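Is a heavyweight cotton T-shirt worth paying more for?

Every shop now says "heavyweight" and charges 30 quid for it. My cheap ones twist at the side seams after a month. Does the weight make any difference, or is it just a word on the label?
Tahsin Mondal

2 answers

Vasanthi Khondokar
Mostly a word. Twisting comes from how the cloth was cut and knitted, and a thick shirt can do it too. Lay it flat in the shop and see if the side seams run straight. I'd ignore big names across the chest as well – you pay for the print.

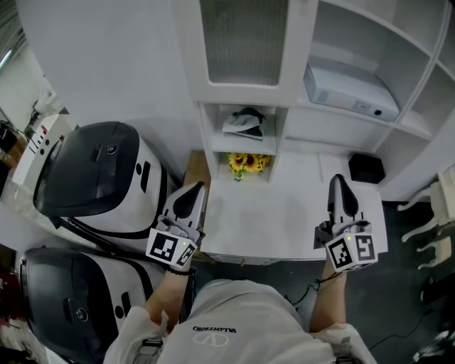
Talha Dogar
Not convinced by any of it. Had a Skolside one, 19 pounds, neck went baggy by June. Wash at 30 and don't tumble dry, whatever you buy.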